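4. Equipment planning and the purchase decision

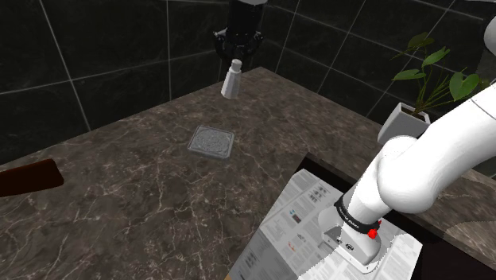 Figure 3. Simulated counter cell used for the purchase study, with the arm at the counter and the bottle as target object.

The budget for the second project year was fixed before we knew which arm we would buy, and this order of events decided much of what follows. Our laboratory in Sesitz had money for one complete cell and a small reserve, and the purchasing office asked us to name the arm, the gripper and the mounting in a single request. A later change of the gripper would have meant a new request and a new waiting time. For this reason we built the cell in simulation first and made the main choices there. In the configuration of Figure 3 the arm stands close to the counter and the bottle is near the back edge, not far from the corner of the two tiled walls, so the gripper must come down from above in a place where the walls leave little freedom for the wrist. We consider this a demanding position, and we gave it more weight in the comparison than positions in the open middle of the counter.

4.1 What the simulation was asked to decide

We had three questions. The first was reach: whether an arm of the smaller class can serve the whole counter from one fixed base, or whether the larger class is necessary. The second was the gripper, and in particular whether the finger linkages open so wide that they touch the wall or a neighboring object. The third was the mounting. A fixed base is cheap and stiff, while a linear rail gives more reach but also costs floor space, cabling and a yearly inspection. We did not try to answer questions of payload or lifetime in simulation, and for these we relied on the written offers.

Two suppliers were invited, Nordin and Garnar. Both delivered a geometric model of the arm together with the joint limits, and this was a condition for taking part. For every candidate we ran 500 trials with random placement of the target object. A trial was counted as reachable if the planner found a path without collision to a grasp pose and back to the rest pose. The quality of the grasp itself was not part of the count. We made this choice because contact with smooth, tapering objects is difficult to model well, and we did not want to buy equipment on the basis of a friction value that we had guessed.

4.2 Results for the budget

The smaller Nordin arm on a fixed base failed in 39 trials. The failures were not spread evenly -- most of them were near the walls, where the elbow had no good position. The Garnar arm, which belongs to the larger class, failed in 16 trials from the same base point. We then moved the base of the smaller arm closer to the corner and repeated the trials. The number of failures became lower at the back of the counter but higher at the front, so the total changed very little.

The rail would have removed nearly all failures for both arms. However, with the rail the smaller arm became more expensive than the larger arm on a fixed base, and the installation in our building in Clelley would have required work on the floor. The rail was therefore excluded at this stage. We note that a group with an existing rail could reach the opposite decision from the same data.

Concerning the gripper, the width of the linkages mattered more than we expected. When the fingers are fully open, the widest point is above the fingertips, and a path that is free for the tips can still be blocked higher up. We asked both suppliers for a narrower gripper. Only Garnar could offer one inside our price limit, and it was added to the request.

4.3 Costs that are easy to forget

The arm itself was a smaller share of the total than we had planned in the first draft. Borghild Halvorsen, who prepared the budget table, kept separate lines for the mounting plate, spare fingers, the safety stop circuit, transport, and training of 2 operators. In the first draft these items were one line called "accessories", and the sum in this line was much too low. Spare fingers should be ordered together with the gripper, as a later single order carries its own shipping fee and a long delivery time.

We also kept part of the reserve for software maintenance. The suppliers treat this point differently: one includes updates in the price and the other sells them by the year. To compare the offers fairly, we calculated both over the full remaining time of the project -- including the months in which the cell would not yet be installed.

The request was sent in June with the larger arm, the narrower gripper and the fixed base. The measurements on the installed cell are reported in Section 5.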